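Stokby Clinic Newsletter
December 11, 2025

Counting your acetaminophen this winter

Cold season is well under way and the clinic phone line is getting the usual questions about what can be taken with what. Most of them come down to one drug, acetaminophen. It is sold alone for pain and fever, and it is also mixed into many cold, flu, sinus and nighttime products. People take two of these on the same day without knowing they have doubled up.

Acetaminophen is a safe drug at the right dose. Too much of it can damage the liver, and the damage can start before a person feels sick. Someone who has taken too much may feel fine for the first day, or only a little queasy.

What we advise for adults

For healthy adults, the clinic advises no more than 1,000 mg at one time and no more than 3,000 mg in a day from all products together. Some package labels allow more. If your doctor has given you a different limit, follow that one.

Your limit may be lower if you have liver disease, if you drink alcohol most days, if you weigh very little, or if you have been eating poorly. Ask before you take it. People on warfarin should also check with us if they need acetaminophen for more than a few days, as regular use can change their blood test results.

Reading the label

Look for the box marked Drug Facts on the back of the package. The active ingredients are listed first, with the amount in each tablet, capsule or measured dose. On a prescription bottle the name may be shortened to APAP or acetam. Some prescription pain tablets contain it along with an opioid, and those count toward the daily total too.

Liquid cold medicines are easy to misjudge. The amount is given per dose, and the dose may be a full cup. Use the cup that came in the box. Kitchen spoons vary too much to measure with.
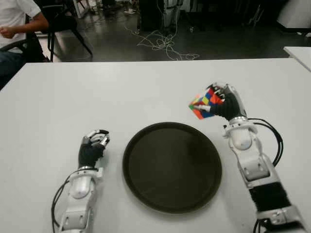

A scrambled Rubik's cube in a robot hand.

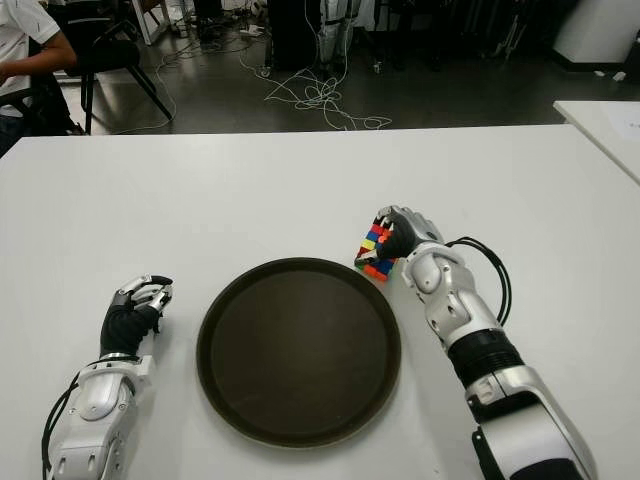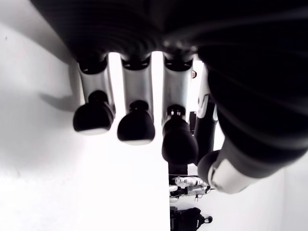 It helps to write down what you take and when. A piece of paper on the refrigerator does the job. If two people in the house are sick, keep a separate list for each. Patients who use the Skada app can enter nonprescription medicines under "Other medicines," and they will show up on the list your nurse sees at your next visit. The app does not add up doses for you. We have asked for that and have no date for it yet.

Children

Children's doses go by weight. Use age only if you don't know the weight. Use the syringe or cup supplied with the bottle, and check the strength each time you buy a new one. Do not give a child part of an adult tablet unless we have told you to. For a baby younger than 3 months with a fever, call us or go to the emergency room before giving anything.

Ibuprofen is a different drug and does not count toward the acetaminophen total. It has its own limits and is not suitable for everyone, including many people with kidney disease, stomach ulcers or heart failure. Check with us or the pharmacist if you are unsure.

If you have taken too much

Call poison control or go to the emergency room right away, even if you feel well. Bring the packages with you. There is a treatment that protects the liver, and it works best when it is started early. Do not wait for symptoms, and do not try to make yourself vomit.

Yellow skin or eyes, dark urine, pain under the right ribs, confusion, or vomiting that does not stop all need emergency care.

Label checks at Kashyap Pharmacy

Kashyap Pharmacy will look over your medicines at the counter at no charge through the winter. Put everything in a bag, including cold remedies, sleep aids and anything left over from last year, and ask for a label check. You do not need an appointment and you do not need to be a regular customer. They will also take back expired tablets and liquids. They cannot take needles or inhalers, which should come to the clinic front desk.

The pharmacy did the same thing in July for people starting new blood pressure tablets, and almost 1,000 handouts went out. The winter handout is printed in large type, and there is a stack in our waiting room next to the sign-in window.

Phone line

Medicine questions can be left on the nurse line during office hours. Please give the full name of the product as printed on the box, the strength, and the time of your last dose. Calls are returned the same day if they come in before noon. The Pluro message service is still being replaced, so messages sent that way may sit for a day or longer. Please call if the question is about something you have already taken.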